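4. 旧作再上映の編成と観客の来館理由

4.1 本節の対象

前節では、配給側の資料をもとに、旧作の再上映が小規模館の番組表に組み込まれる手続きを整理した。本節では視点を館と観客の側に移し、再上映作品がどのような理由で選ばれ、どのような理由で観られているかを述べる。用いる資料は、調査に応じた4館の番組表と上映日誌、館の担当者への聞き取り、および来館者への質問紙である。

4館のうち、番組表と日誌の両方を通年で閲覧できたのはBarreraとBembridgeである。残る館については日誌の一部が欠けており、本節では番組表の記載と聞き取りで補った。館の規模はいずれも小さく、スクリーンは一つか二つで、最も大きい館でも新作の封切りを主な収入源とはしていない。なお、ここでいう再上映とは、初公開の興行が終わった作品を館が改めて借り受けて上映することを指し、封切りから間を置いた続映、いわゆるムーブオーバーは含めない。デジタル修復版の公開については、配給会社が新作と同じ条件で貸し出す場合と旧作扱いで貸し出す場合があり、館の帳簿上の扱いに従った。

4.2 番組編成における旧作の位置

聞き取りで最初に確認したのは、旧作の枠がいつ決まるかである。新作の編成は配給会社の公開計画に左右されるため、どの館でも数か月先までの大枠が先に埋まる。旧作はその隙間に入る。Barreraで編成を担当するCharoen Kaewklaは、旧作の枠について「先に決めようとしたこともあるが、新作の公開が動くと結局やり直しになるので、いまは最後に回している」と述べた。日誌を見ると、旧作の上映回の多くは上映月の前月に確定しており、この発言と一致する。

例外は特集上映である。監督や俳優、製作会社ごとにまとめる特集は、複数の権利元との交渉が必要なため、半年前から準備が始まる。Bembridgeでは7月に毎年一つの特集を置いており、この月だけは旧作が先に決まり、新作がその周囲に配置される。同館の番組表では、7月の新作の回数は他の月に比べて明らかに少ない。特集の題材は前年の秋までに絞り込まれ、権利元の返答を待って作品が入れ替わる。日誌の欄外には、返答がなかった作品の題名に線が引かれた箇所が多く残っている。

旧作を選ぶ基準について、担当者の説明は大きく分かれた。Kaewklaは、続編やリメイクの公開に合わせて前作を上映することを基本にしている。続編の宣伝が前作の宣伝にもなり、館が独自に告知する手間が小さいためである。この方針は番組表にもよく表れており、Barreraの旧作のうち相当数が、同時期に封切られた新作と何らかの関係をもっている。シリーズの前作がそのまま選ばれることもあれば、同じ監督の初期作や、原作者が共通する別の映画化作品が選ばれることもある。

一方、Bembridgeの映写と編成を兼ねるBoglárka Kunは、新作との連動にはあまり関心を示さなかった。同氏によれば、続編に合わせた前作の上映は、初回こそ客が入るものの、配信で観られる作品であれば二回目以降の伸びが乏しい。Kunが重視しているのは上映素材の状態である。所蔵元に状態のよいフィルムが残っているか、デジタル素材であれば字幕や音声に不備がないかを先に調べ、問題のないものだけを候補に残すという。候補表には作品名より先に素材の種別が書かれており、筆者が閲覧した範囲では、内容についての記述はほとんどなかった。

二つの方針は、館の立地や設備の違いにも対応している。Barreraは大型のシネマコンプレックスに近く、新作の話題を共有しやすい。Bembridgeは35ミリの映写機を残しており、フィルム上映を目当てにした遠方からの来館がある。ただし、担当者が交代すれば方針も変わりうる。Barreraでも以前の編成担当者の時期には、新作と無関係な特集が多く組まれていた。立地だけで編成の傾向を説明することはできない。

4.3 上映時刻と入場の関係

旧作の上映時刻は、どの館でも朝の初回か夜の最終回に偏る。昼から夕方にかけての回は新作に割り当てられ、旧作がその時間に入るのは特集の期間に限られる。朝の回は入場者が安定しており、夜の回は作品による差が大きい。この傾向は先行する報告とも合致するが、本調査では朝と夜で客層がどの程度重なるかも確かめた。

来館者への質問紙は、館の了承を得て2回に分けて実施し、合わせて400件の有効回答を得た。回収は上映後にロビーで行い、記入は任意とした。設問は、作品を知ったきっかけ、過去に観た経験の有無、来館を決めた時期、同行者の有無、上映前後の過ごし方の五項目に自由記述欄を加えたものである。年齢は幅で尋ね、性別は尋ねていない。夜の最終回では終映後すぐに退館する人が多く、朝の回に比べて回収が難しかった。夜の回答が少ない点は、以下の記述を読む際に考慮する必要がある。

朝の回の回答者には、上映作品を以前に観たことがあると答えた人が多い。劇場で観た人のほか、テレビ放送や家庭用ソフトで観た人も含まれる。夜の回では初見の回答が増え、作品を知ったきっかけとして、知人からの勧めや、同じ監督の新作を観たことが挙げられた。来館を決めた時期にも違いがあった。朝の回では数日前までに決めていたという回答が中心で、夜の回では当日に決めたという回答が目立つ。

当日に決めた回答者の自由記述には、「仕事が早く終わった」「他の映画が満席だった」といった記述が見られる。これらの回答者にとって、旧作であることは来館の条件になっていない。館の担当者が想定する旧作の観客は、作品を目当てに来る人にほぼ限られていたが、実際にはその館のその時刻に上映されていたという理由で観ている人が一定数いる。Kaewklaにこの結果を示したところ、夜の回の作品選びを見直す材料になるとの返答があった。

入場者数の集計には、各館が用いる発券システムの記録を使った。BarreraはDulesora、Bembridgeは Prorholmを導入しており、両者では無料招待券の扱いが異なる。Dulesoraでは招待券も入場として記録されるが、Prorholmでは別の帳票に分かれるため、後者については二つの帳票を突き合わせて合算した。招待券の割合は小さく、傾向の読み取りに影響しないと判断している。回数券については、どちらのシステムでも使用時点の入場として数えられる。

旧作の一番組あたりの入場者数は館によって差があり、特集の期間を通算した場合には最大1,000人に達する例があった。ただしこれは複数の作品を含む特集全体の値であり、単独の旧作と直接比べることはできない。単独の旧作では、初日と最終日に入場が集まり、中日に落ち込む形が繰り返し見られた。上映期間が一週間に満たない作品ではこの形がはっきりせず、天候や近隣の行事の影響を受けやすい。

4.4 上映前後の過ごし方

質問紙の五項目目では、上映の前後にどこで何をして過ごしたかを尋ねた。旧作の観客は新作の観客に比べてロビーでの滞在が長いという印象が、複数の担当者から語られていたためである。滞在時間そのものは計測していないが、回答からは過ごし方の傾向を読み取ることができる。

朝の回では、上映前に早く着いてロビーで待つ人が多い。待つ間の行動としては、チラシや掲示物を読む、同行者と話す、持参した本を読むといったものが挙げられた。掲示物への言及はBembridgeで特に多い。同館では過去の特集のチラシを綴じたものがロビーに置かれており、「前に観た特集のものを見つけた」「次に何をやるのか予想している」といった記述があった。Barreraでは、続編の予告を見て前作を観に来たという回答者が、上映後に続編の前売券を買う例が窓口で把握されている。

飲食についての記述も少なくない。旧作の朝の回では、終映が昼時にかかるため、近くの店で食事をして帰るという回答がまとまって見られた。館の売店で軽食を買う人と、途中でパンなどを買って持参する人の双方がおり、客席への持ち込みを認めるかどうかは館によって異なる。持ち込みを認めている館では、包みの音が気になるという苦情が自由記述に含まれていた。苦情は静かな場面の多い作品の回に偏っており、同じ館でも音楽映画の回にはほとんど現れない。パンの形状と包装の例を図2に挙げる。

夜の回では、上映後の行動についての記述が極端に少ない。帰宅したとだけ書かれたものが大半で、交通の便に触れた回答が散見される。終映が終電に近い館では、長尺の旧作を夜に置くことが避けられており、上映時間が三時間を超える作品は朝の回に回される。Kunは、長い作品ほど夜に観たいという希望が窓口に寄せられるものの、応えられていないと話した。

図2 卓上のパン。格子模様の丸いパン二個と、透明な袋に入った丸いパン一個

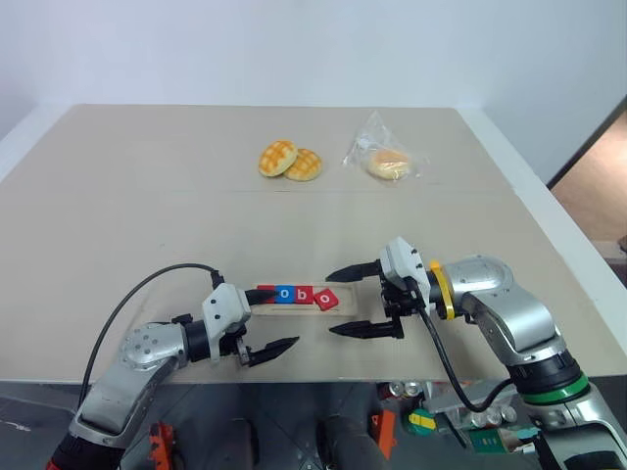 4.5 再来館の動機

続いて、再来館の動機について述べる。質問紙の自由記述欄には、次に観たい旧作を書き込む回答が多く寄せられた。設問として尋ねたものではないため数量化は行わないが、書かれた内容にはいくつかの型がある。

一つは、今回観た作品と直接つながる作品を挙げるものである。シリーズものの第一作を観た回答者が第二作以降の上映を求める例がこれにあたる。Barreraではこの型が多く、同館の編成方針が観客の期待にも反映されている。ただし、シリーズの全作を通して上映する企画は、権利元が途中で変わっている場合に成立しにくい。Kaewklaが過去に準備した企画の一つは、中間の一作だけが借りられずに取りやめとなった。一作を欠いたまま上映する案も館内で出たが、観客への説明が難しいとして採用されなかった。

もう一つは、作品名を挙げずに、上映形態や時代を指定するものである。「フィルムで観られるものなら何でも」「白黒の作品をもっと」といった記述がBembridgeで繰り返し現れた。特定の作品への関心よりも、その館でしか得られない鑑賞の条件への関心が強いと考えられる。この型の回答者には同じ月に複数回来館している人が多く、特集の期間中は全作を観ると書いた人もいた。

このほか、再び同じ作品を観たいとする回答があった。件数は少ないが、内容は具体的である。字幕を追うのに精一杯で画面を見られなかった、前方の席で観たので次は後方で観たい、子を連れて来たい、などである。再上映の機会がさらに繰り返されることを前提とした記述であり、一度きりの上映が多い現在の編成では応えにくい。Bembridgeでは、特集で入場の多かった作品を秋以降にもう一度上映する試みを行っているが、二度目の入場は一度目を下回ることが多く、継続するかどうかは決まっていない。

動機の違いは、館からの情報の受け取り方にも関わっている。作品を目当てに来る観客は、検索や配給会社の告知を経由して上映を知り、館そのものの告知には触れていないことが多い。館の条件を目当てに来る観客は、紙の番組表を定期的に持ち帰っている。Barreraは紙の番組表の部数を減らし、その費用をウェブの更新に充てた。Bembridgeは紙を維持し、上映素材の種別を作品名の横に記載している。同館の番組表では、フィルム上映の回に小さな記号が付されており、回答者の中にはこの記号だけを頼りに予定を立てるという人もいた。

4.6 編成担当者の判断と観客の認識のずれ

ここまでの結果から、担当者の判断と観客の認識には、いくつかの点でずれがあることがわかる。第一に、続編との連動は担当者にとって明確な編成理由であるが、観客がそれを意識しているとは限らない。Barreraで続編公開と同時期に上映された前作の観客のうち、続編に言及した人は予想より少なかった。以前に観た作品が劇場でかかるから来た、という記述のほうが目につく。続編の公開は、館が作品を選ぶきっかけにはなっているが、観客の側では別の理由に置き換えられている場合がある。

第二に、素材の状態に対する評価が一様ではない。Kunは傷や退色の少ないプリントを選ぶことに多くの時間を割いているが、自由記述には、傷のある画面に親しみを覚えるという趣旨のものが含まれていた。反対に、修復版の色調が記憶と異なることへの戸惑いも書かれている。修復の方針は権利元が決めるもので、館が関与する余地はほとんどない。それでも観客の意見は館に寄せられるため、Bembridgeでは修復版の上映に際して、素材の由来を記した短い文章をロビーに掲示している。

第三に、上映時刻である。担当者は旧作を朝と夜に置くことを新作優先の結果と捉えており、積極的な理由は語られなかった。朝の回の観客は、この時刻を旧作の時間として受け入れ、生活の中に組み込んでいる。特集の期間に旧作が昼の回へ移ると、かえって来館しにくいという回答もあった。昼の回には別の観客が入るため、全体の入場者数は減っていないが、通年で通っている観客の一部がこの期間に離れている可能性がある。発券記録には個人を識別する情報が含まれておらず、この点を直接に確かめることはできなかった。

以上の記述には資料上の制約がある。質問紙は来館者のみを対象としており、来館しなかった人の理由は含まれない。また、日誌の書き方は担当者ごとに異なり、作品を見送った経緯が残っているかどうかは館によって差が大きい。Barreraの日誌には交渉の経過がほとんど書かれておらず、Kaewklaの記憶に頼った箇所がある。次節では、見送られた作品の記録が比較的よく残るBembridgeの候補表を用いて、権利処理と素材調達の段階で編成がどのように変わったかを検討する。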